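Manipulation Research > Policies and Training > Wrist-only policy on cabled objects, results and questions

stackwise
Posted Wednesday, 9:14 am

We finished the first round of our cabled object study at Jestholm and I would like some opinions before we write it up. The task is to pick up a small network switch with patch cables plugged in, turn it over and set it down inside a marked area. Two policies, same demonstrations, same training budget. One gets the wrist camera plus an overhead camera. The other gets the wrist camera only.

We ran 48 trials per policy. The two-camera policy failed 17 times. The wrist-only policy failed 12 times. I expected the opposite. My guess is that the overhead view is mostly cable and the policy learns to react to cable motion that has nothing to do with the grasp.

torquelimit
Posted Wednesday, 9:40 am

17 against 12 out of 48 is not a result. Put an interval on both and they overlap by a lot. I would not write "wrist-only is better" anywhere in the paper.

stackwise
Posted Wednesday, 9:52 am

Fair. The claim would be "no benefit from the overhead camera on this task." I agree we can't say more than that.

torquelimit
Posted Wednesday, 10:05 am

You can't say that either with these numbers. Failing to find a difference is weaker than showing there is none. Run more trials or call it a pilot.

mk_hiltham
Posted Wednesday, 10:31 am

We had something similar at Hiltham with power strips. What changed the numbers for us was how the cables were laid out before each trial. If the operator drops them any old way, you get easy layouts and hard layouts, and with this few trials one policy can get lucky. Did you pair the starts?

stackwise
Posted Wednesday, 11:20 am

Partly. We had 8 layouts on printed cards and the operator matched them by eye. Cables have memory, so the match is never exact. Each layout was used the same number of times for both policies.

mk_hiltham
Posted Wednesday, 11:34 am

Then report failures per layout. If most of them come from one or two layouts, that is more useful to people than the totals.

gripnotes
Posted Wednesday, 1:02 pm

How are you scoring failure? With the Cakach benchmark rules a slip that gets regrasped counts as a success, and under the Halilović protocol it doesn't. I have seen the ranking of two policies flip on that alone.

stackwise
Posted Wednesday, 1:15 pm

Any loss of contact with both fingers before the set-down is a failure. No regrasps. Wrist view of one of the holds, with the switch tilted and seven cables plugged in at the port end: 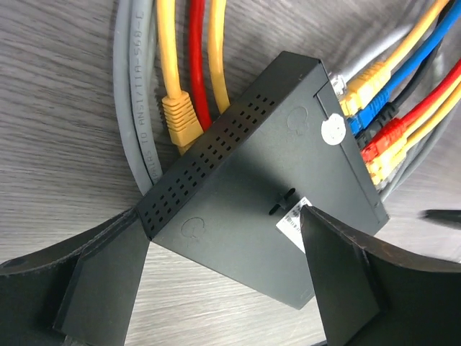 Reply to several points

torquelimit: we will add trials and call the current set a pilot. I still think the direction is interesting, but I will keep that out of the abstract.

mk_hiltham: per-layout table is going in.

gripnotes: I will rescore from the logs under both rules and post the counts in this thread.

gripnotes
Posted Wednesday, 2:26 pm

Thanks. One more thing from the picture. The right finger covers most of the label. If the policy was using the label to judge orientation, it loses that once the grasp closes. Try a set of trials with the label taped over.

torquelimit
Posted Wednesday, 2:41 pm

Agree with the tape test. Do it for both policies, though, or it's one more thing you can't compare.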